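Wadmont Workshop Board
Home Boards Grippers & Hand Tools Members Log in
Search this board Advanced search Go

Finger alignment on the hand-held pair: is the 3,000 cycle service worth anything?

Ewurabena Owusu
I look after unit 017, left and right, used on clothing in a bedroom set. The Wadmont service sheet says to strip the fingers at 3,000 closes, clean the slides, reset the gap and put it all back. I've done it twice and I'm not convinced I improved anything either time. The second time I think I made it worse. The right hand shut with the tips crossed by a hair and I spent an evening chasing it.

My feeling is that the number came out of somebody's spreadsheet. Cloth isn't metal parts. The fingers hardly carry any load, and what stops them is fluff.

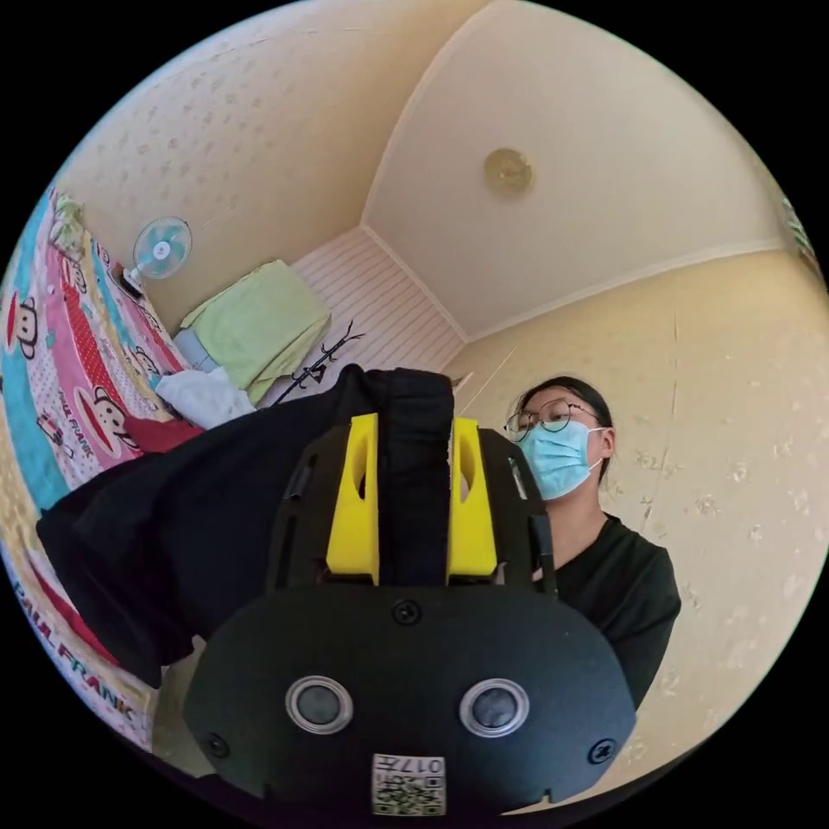 Reading time: 2 min

What I do now: brush at the end of the day, wipe the two round lenses with a dry microfibre, check the three screws on the plate with a driver and no more than finger pressure, and leave the fingers alone unless the gap looks wrong when shut. Black fabric is the worst for lint on the slides, and you can't see it building up on a black body either. I'd like to hear from anyone with a reason to keep to the sheet. A reason, please, and not "it says so".

Nundard
It says so.

More seriously, how are you counting closes? Ours came with a counter in the software and it counted every twitch. We'd have been stripping the thing every month.

Ewurabena Owusu
Same counter. I don't trust it. The left and right came out miles apart after a September of folding, on jobs where both hands were in use all day.

keslow
Going to disagree with the first post. The fluff is the reason for the strip. It gets in behind the fingers where a brush can't reach, and packs. You won't notice on a T-shirt. You will notice when you try to pick up one layer of something thin and get two.

Which side goes off first for you? With us it's always the right.

Ewurabena Owusu
The right, yes. I'd put that down to the operator being right-handed, though I've no proof. 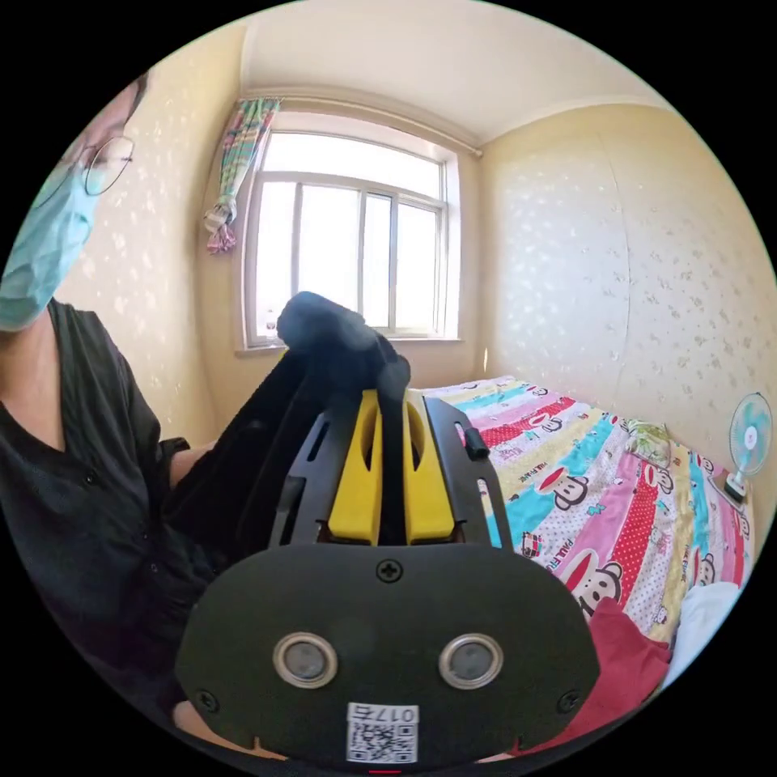 Right-hand unit, black fabric over the top.

I swapped the fingers from left to right for 4 days to see if the fault followed them. It didn't. So if it's packed fluff, it's in the body and not on the fingers, and the sheet's strip never goes that deep anyway. You take the fingers off, wipe what you can see, and refit. That's my whole complaint.

Nundard
Or the fault is in how you're refitting the right. Sorry, but a swap test where you refit both hands yourself only proves so much.

Ewurabena Owusu
Fair. I'll take that.

keslow
What are you setting the gap with? The sheet wants a feeler gauge at the root. We use a strip of card at the tip and ignore the root altogether.

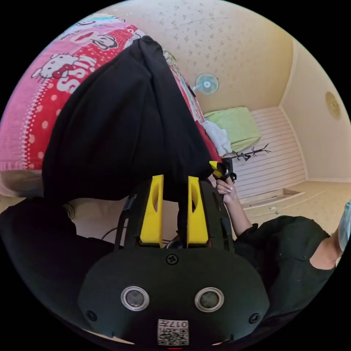

Ewurabena Owusu
Setting at the root has never made sense to me. A small error down there turns into a big one at the top, and nothing on a cloth job gets picked up with the root. I open the fingers wide and sight them against something dull before I touch a gauge. They both taper, and with the left leaning in to the right and the right leaning in to the left you can judge by eye if one tip is sitting higher than the other. If they're level I close them on card and that's the job done. If they aren't, I slacken the bracket, never the plate screws. Somebody here (before my time) kept adjusting by the screw under the gap and chewed the cross head to nothing.

Nundard
By eye. And you're the one calling the sheet unscientific?

Ewurabena Owusu
I never said unscientific. I said I've done it twice and had nothing for it.

brinkmann
Has anyone tried it the boring way? Service one unit to the sheet and leave the other on brush and wipe, then log every double pick on both. We started that and gave up when the second unit got borrowed.

Ewurabena Owusu
One is a left and the other is a right, so I'd be comparing hands. I'd need two pairs. I could do the same right-hand unit for a fortnight each way, I suppose, on the same pile of dark things, with the log kept by whoever is holding it. I'd still want someone else to do the refit, given Nundard's point.

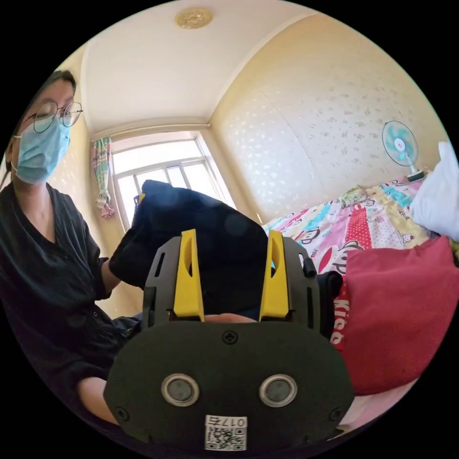
Booker Pettigrew
I'd do the fortnight test, but change the card first. Ours had gone soft after 12 settings and we were blaming the slides for it. Get a bit of plastic shim, write the thickness on it, and keep it in the case with the driver. And log the misses as well as the doubles. A dirty slide gave us misses, a bad gap gave us doubles, and we had both down under one heading for weeks.

keslow
That doesn't match ours. Dirty slides gave us doubles, see above.

Booker Pettigrew
Then one of us has got it wrong. Another reason to write it down.

Ewurabena Owusu
Shim ordered. I'm leaving the counter running and ignoring it. Still not stripping at 3,000 until I see a log that says I should.

Nundard
Put me down for doubles.

Contact the board | Copyright Wadmont Workshop Board | Back to top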